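From: Heledd Mostyn
To: Lislow Quilters and Weavers list
Subject: Re: [lislow-weave] Striped blankets on a narrow loom?

Ynyr Skyrme wrote:

> Hello all, I have been weaving scarves for six years and I finally want to make a
> blanket for the spare bed. My loom only gives me 21 inches in the reed, so it has
> to be panels or doublewidth, and I only have four shafts. I like long stripes, head
> to foot, nothing fancy. Two questions. Would you seam panels or go doublewidth?
> And how do you keep stripes from looking like a deck chair? I have a lot of
> Gedimside two-ply in natural and in a gray blue, and not much else.
>
> Also, does anybody wash the yarn first? The cones feel oily to me.
>
> Ynyr

Oh, Ynyr, welcome to blankets! You are going to love this. A scarf is over just when you've found your rhythm, and a blanket lets you keep going for weeks.

Panels or doublewidth first. I've done both and I'd go panels for your first one, mostly for the stripes. Doublewidth on four shafts is fine for plain weave, but you can only see the top layer while you work, and if a warp thread on the bottom has crossed over its neighbor you won't find out until you unroll the whole thing on the floor. (Ask me about the green one. Or don't.) The fold is the other trouble. Threads bunch up there because of draw-in, and with lengthwise stripes you get one narrow dark line running down the middle of the bed where the sett is tighter than everywhere else. In a solid color you can wash most of it out. In a stripe your eye goes right to it.

With panels you get to put the seams where you want them! My favorite trick is to end each panel in the middle of a stripe, so the seam sits inside one color and you sew natural to natural. Make the edge stripe of each panel half the width of your regular stripe and add two extra threads per side for the seam to swallow. I sew mine with the same yarn, figure-eight stitch, catching every other weft loop, and I do it on a table with both panels flat. Never in your lap. I did one in my lap in front of the television and one side came out nearly a hand longer than the other.

Do remember that 21 inches in the reed is not 21 inches of cloth. You lose some at the loom and more in the wash. Weave a sample, a proper one, as wide as you can stand, and wash it exactly the way you'll wash the blanket. Measure it before and after and write the numbers on a tag and pin the tag to the sample. I have a drawer full of samples with no tags and they are pretty and completely useless.

Now the deck chair question, which is the fun part. Deck chairs have strong contrast and wide, even stripes with hard edges, so change any one of those and you're most of the way out. Natural and gray blue is already soft, and I wouldn't worry about contrast at all. I'd play with the widths. You can keep them even and go narrower than you think, or you can let the blue ones shrink toward one side. You can also soften the edges by alternating the last four threads, one natural, one blue, one natural, one blue, before you settle into the new color. It's very little work at the warping stage and it makes the edge of the stripe sort of shimmer from across the room.

Wind a stripe wrap before you commit to anything. Take a piece of stiff card, wrap the yarn around it in the order you're thinking of, prop it on a shelf across from the bed and leave it there overnight. You'll know by breakfast. Mine often get a completely different answer in morning light, especially with grays, which can go quite purple on you.
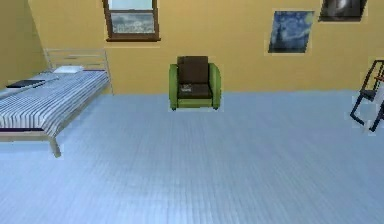
I'd also think about which way the blanket will be seen most. Long stripes pull your eye toward the pillow end and make a short bed look longer, so they're lovely in a small spare room. Weft stripes across the bed are quicker to plan, but you have to match them at every seam, and on a first blanket that could make you cry. You picked the friendly direction.

Weft color: use the natural. If you use the blue your natural stripes will turn a kind of dishwater shade. With the natural weft, the blue lightens up a little and everything looks as if it belongs together. A 2/2 twill is nicer than plain weave for drape, by the way, and you've got the shafts for it. Just beat gently. It should look too open on the loom. Everybody beats their first blanket like a rug, and then it stands up by itself.

On yarn amounts, I looked up my notes for my last one in the Gedimside. I used 1,076 yards for the natural, warp and weft together, and 925 for the blue, because I went wild and put blue in the borders too. Mine was a small throw, so please don't buy from my numbers, but it'll give you a feel for how fast it goes. Get all your cones at once if you can. The natural does vary from batch to batch, and if you have to mix, put the odd cone in the weft and alternate two shuttles so it blends in.

And yes, that's spinning oil on the cones! Leave it in. It helps the warp behave, and it comes out with the first wash. I wouldn't scour ahead unless you're dyeing. Wash the finished blanket in hot water with a good squirt of dish soap, let it soak without poking at it, then rinse at the same temperature. Squeeze, don't wring. You'll see the water go yellow and the yarn puff up and fill in all those gaps you were nervous about — best moment of the entire project.

Should you seam before or after washing? People on this list will fight me, but I say before. The seam and the cloth full together and the join nearly disappears. If your panels came off the loom slightly different lengths, you can ease the extra in as you sew and the wash forgives a surprising amount of it.

Hems, quickly. Twisted fringe is pretty, but on a bed it tangles, and it gets in your mouth if you're the sort who pulls the covers up. I do a turned hem, with the last inch and a half woven in finer yarn so it folds flat. Baxter in the single ply works well for this if you can find it in a near enough color. Leave yourself more loom waste than the book says, too. I'd rather throw away a foot of warp than be six picks short on the last panel.

If you'd like to borrow my stripe cards, I'll bring the box on Friday. There's also a good old Prestadora draft leaflet in there with blanket setts for heavier yarns, a bit yellowed but very clear, and you're welcome to copy out whatever you need. Please do post your wrap when you've made one. I want to see what you do with that blue!

Heledd

P.S. Put a thread in the weft at every ten inches as you weave, in some loud color, and pull them out at the end. Then all your panels will match and you won't have to unroll the cloth beam to find out where you are.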